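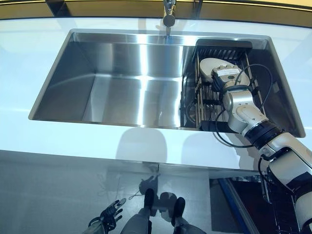

Figure 2.1 A kitchen sink with a dish rack in the right side of the basin.

Chapter 2
Water Comes Home

Turn a tap and water arrives. Most of us do it before we are fully awake, and we rarely stop to think what a strange and wonderful thing it is! For most of human history, getting water into the house was a job of work. Somebody walked to a well, a river, or a public fountain, filled a vessel, and carried it back, often several times a day. A family's cooking, washing, and even the layout of its home were shaped by how far that walk was.

This chapter follows water on its way indoors. We begin in the hill town of Bevness, where a spring above the market once fed a stone trough shared by 600 people. The town's water warden, Stepan Vasylenko, kept a daybook, and it is a delight to read. He noted who had let a goat drink at the wrong end, who had washed wool upstream of the cooking pots, and how low the trough ran each September. His neighbors argued about water constantly, and from those arguments came the town's first written rules for sharing it.

From the trough we move to the pipe. Moving water by gravity is simple in principle - the source must sit higher than the place where the water comes out - but a pipe that leaks, clogs, or bursts can undo years of digging. You will meet wooden pipes bored from whole logs, clay pipes joined end to end, and the cast iron that took over in growing cities. You will also try a bit of measuring yourself. Activity 2 asks you to build a working siphon from a length of tubing and two buckets, and it is great fun (do it outdoors).

Then comes the part of the story that the historian Ifigeneia Tzavaras calls "the last ten steps," when water crossed the yard and came through the kitchen wall. A sink with a drain meant that dirty water could leave the house as easily as clean water entered it. Drains brought puzzles of their own, including the smell, and we will look closely at the curved bend of pipe that solved it.

Before you read on, find the place where the water pipe enters your own home or school. Ask an adult to show you the main shutoff valve, and make a quick sketch of any pipes you can see leading away from it. Keep the sketch in your notebook, as you will need it for Section 2.3.

Words to know: aqueduct, gravity feed, siphon, trap, vent, water main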